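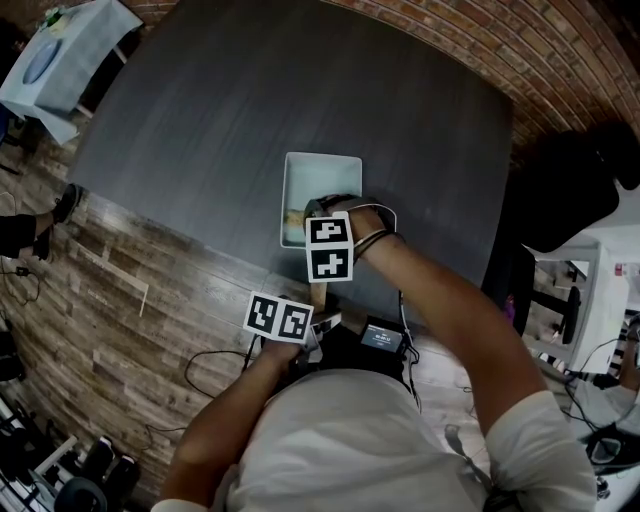 My son's maths sheet asks for the area of a rectangle when all it gives is the perimeter, and I don't believe it can be done. It's sheet 631 from the Jurkier workbook, and the wording is "A rectangle has a perimeter of 70 cm and its sides are whole numbers of centimetres. Find its area." The back of the book says 124 square centimetres and shows no working at all. He is happy to copy that down. I'm not. If I ran a tape along the rim of a shallow white rectangular tray like the one on that table and told you only the total, would you know how much the tray holds flat on its base? I wouldn't. I've asked at school and was told "the answer is in the book", which I already knew. Is there some rule I've forgotten since Year 9, or is the book wrong?

Trakville Parent

Home Ask Browse Primary Maths Secondary Maths Log in

Search Lultivden Help Enter keywords Go

Added later: he got 31 and 4 for the sides by working backwards from 124. That does fit, I checked. But he could only do it with the answer in front of him, so to my mind it proves nothing about the sheet. I also tried 20 and 15 and they add up to the right perimeter too, with an area of 300. So which is it? Please don't tell me "it's just practice". If there are two right answers and the book marks one of them wrong, I'd like to know before I sign the homework diary. 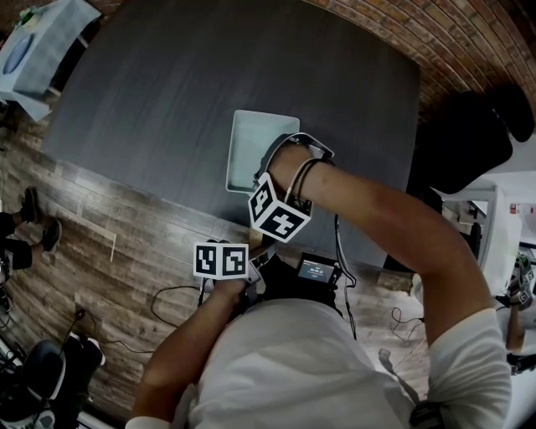
Rattana Rattanakul

You haven't forgotten a rule. Half the perimeter is 35, so length plus width is 35, and that's all the sheet gives you. Any pair of whole numbers adding to 35 will do. 34 and 1 gives an area of 34. 18 and 17 gives 306. Your 20 and 15 is as good as the 31 and 4.

I'd guess a line went missing when the sheet was printed, though I haven't seen the original and I wouldn't swear to it. Something like "one side is 4 cm" would fix it: 35 − 4 = 31, and 31 × 4 = 124. "The length is 27 cm more than the width" would also do the job.

Working backwards is fair maths, by the way, as long as he knows what he's doing. If area and perimeter are both given, you want two numbers that add to 35 and multiply to 124, and 31 and 4 is the only pair. With the perimeter alone, no. I'd have him write down three different rectangles and "not enough information", and see what mark comes back.

Print this page E-mail this page 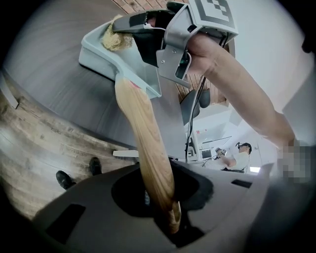 Posted by Ajayi | Sep 16, 2024

I think you are meant to use the biggest area, that is how we always did it. Make it as near to a square as you can and multiply. So 17.5 × 17.5 = 306.25. Not sure where 124 comes from, maybe a typo. These workbooks are full of them, we had one in April where the triangle had two right angles.

Rattana Rattanakul

Ajayi, the sheet says whole numbers, so 17.5 is out. And where does it ask for the biggest? If it did, the answer would be 306 and the book would still be wrong.

Trakville Parent

Thanks Rattana. He has written out three rectangles and I've signed the diary. I'm not holding my breath for the mark.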